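Handavton opens collection hall for network cable handling, first 890 examples are recorded

Chraibi, May. Handavton, the maker of handling cells for cabling work, has started the regular gathering of training examples for its learning system Clatent. The work takes place in a new hall in Chraibi, where operators guide robot grippers by hand control through short tasks with patch cables. Since the opening, 890 examples have been recorded and accepted. The company wishes to reach 2000 before the first version of the system is given to a customer for trial.

Clatent is meant for companies which build and maintain server rooms. In these rooms a large part of the working day is spent with plugging, unplugging and moving of cables between ports. The task looks simple to a person, but it is difficult to write down as fixed instructions. A cable bends, it pulls on the plug, and the small latch must be on the correct side before the plug can go in. For this reason Handavton has decided to teach the system from examples made by people.

"We tried for a long time to describe the movement with rules," said Zineb Tawfik, head of data collection at Handavton. "Every new cable type gave us a new list of exceptions. An operator who has done this work for one week already makes small corrections with the wrist that we did not know how to write. Now we record these corrections and let the system learn from them."

Each example begins with the plug already between the fingers of the gripper. The operator brings it to the port, turns it if it is necessary, and pushes it in until the latch closes. Then the plug is released, the gripper goes back, and the example is finished. The starting position is changed a little every time, so that the system does not learn only one path.
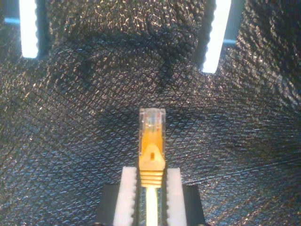 The way of holding has taken more time to decide than was expected. In the first weeks the operators were free to take the plug where they wished, and many of them held it too near to the front. The fingers then touched the port before the plug was inside. The present rule says that the gripper must close on the ribbed part of the boot and the beginning of the cable, so the latch cover and the clear head stay free. Examples with another hold are kept in a separate folder and are not counted in the 890.

Handavton also keeps the examples in which something goes wrong, on the condition that the operator has repaired the mistake without stopping. A plug which first meets the edge of the port and is then brought back to the middle is considered a useful example. When the plug falls, the recording is closed and a new one is started.

The hall has 8 stations. The operators work in pairs and change places during the shift, one at the controls and the other one checking the recordings. Every example is watched once more by a second pair before it is accepted. On Wednesday afternoons no recording is done, and the time is used to discuss the examples about which the pairs did not agree.

The fingers and the station tables were supplied by Mavel, which has worked together with Handavton on earlier cells for the sorting of small parts. "The fingers were changed several times after remarks from the operators," said Kuldeep Sachdeva, project engineer at Mavel. "They told us the cable was turning in the grip when they pushed. We have made the teeth on the inner side finer, and the complaint has become rare. I would not say it is completely gone."

For the next months, two more tasks are planned. The first is the removal of a plug from a port with neighbours on both sides, where the latch has to be pressed in a narrow space. The second is the laying of the cable into a side guide after the plug is in place. Tawfik expects that the second task will need more examples than the first, as the cable does not lie in the same way two times.

Handavton is looking for further operators for the morning and the evening shift. Experience with robots is not required. Applicants receive training of eight days at the station, and the first recordings of a new operator are used only for practice. Companies that would like to send their own cable types for the collection are asked to contact the office in Chraibi. At least one full box of every type is needed, with the data sheet.

Contact for press: Handavton, Data Collection Department, Chraibi. Visits to the hall are possible after appointment.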